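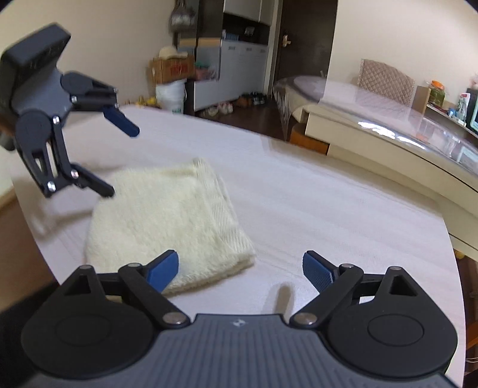 Figure 8.1 Two grippers at a folded towel on a white table. Towel handling is the running example in this chapter.

Chapter 8
Planning and Paying for Gripping Equipment

Most of the money in a small automation project is spent before anything is picked up. By the time a gripper closes on its first part, someone has chosen a size, signed an order, cleared a table and paid for shipping. If those choices were made in the wrong order, the project pays for them twice.

Chapter 7 dealt with how grippers hold things. In this chapter we deal with how to buy them. The two subjects are closer than they look. A linkage gripper with padded fingertips, like the one in the foreground of Figure 8.1, is a set of decisions about force, reach and surface, and each of those decisions has a price. Cloth is a useful test because it is hard to grip well and cheap to replace. A towel folded into a stack has several layers at its front edge, and the buyer has to decide early whether the job is to lift one layer or all of them. The answer changes the fingertip, and the fingertip often changes the gripper.

After working through this chapter you should be able to:

write a one-page statement of the task before asking for prices
separate first cost from running cost
estimate spare parts for a year of use
compare quotes that cover different things
decide when to rent, when to buy and when to wait

8.1 Start with the task

A supplier can only quote on what you send. "We need a gripper for laundry" will bring back a catalog. "We need to lift a folded bath towel by its front edge from a flat table and set it on a shelf" will bring back questions, and the questions are worth having. How thick is the fold? Is the table fixed? May the fingers touch the tabletop? What happens if a layer slips?

Write the task down in plain sentences and give it to someone outside the project. If that person can act it out with two hands and a towel, the statement is ready. If they have to stop and ask, fix it first.

Note also how many grippers the task needs. Two grippers at one table can hold both ends of a cloth, but they double the pads, the cables and the time spent on setup. They also need room to pass each other. Many first budgets list the second gripper and leave out everything that goes with it.

8.2 The Nzioka case

Nzioka is a linen service that washes and folds for small hotels. Its operations manager, Nafula Barasa, was asked in October to plan a trial of automated towel stacking. She had two quotes. Vurkgate offered a pair of grippers with one set of pads and no training. Pranden offered the same number of grippers at a higher price, with spare pads and a day on site.

On first cost, Vurkgate was cheaper by $344. Barasa then asked both firms how long the pads would last on terry cloth. Neither had a figure for terry, so she budgeted for 11 sets over the trial and asked for a price on each. At that volume the gap closed, and the day of training decided it. She ordered from Pranden.

Her colleague Ro-un Lim disagreed, and his reasons are worth recording. Lim wanted to rent one gripper, run 200 towels through it and count the failures before buying anything. His plan was slower - the rental had a waiting list - but it would have given Nzioka its own wear figure. We return to his numbers in Section 8.5.

8.3 What belongs in the budget

First cost covers the gripper, the mount, the cables, shipping and any tax. Running cost covers pads, fasteners, repairs and the hours of whoever looks after the equipment. Space is a cost as well. A large table takes up floor that was doing something else, and the move should be charged to the project.

Keep a separate line for trial material. Towels used in testing are folded and dropped many times over and should not go back into service. The Tuviment worksheet at the end of this chapter has a row for each of these items, with a blank row for anything particular to your site.

Before you read on

Choose a task in your own workplace that uses a soft item. Write the task statement, then list every cost you can think of without looking up a price. Keep the list. You will need it for the exercise in Section 8.4.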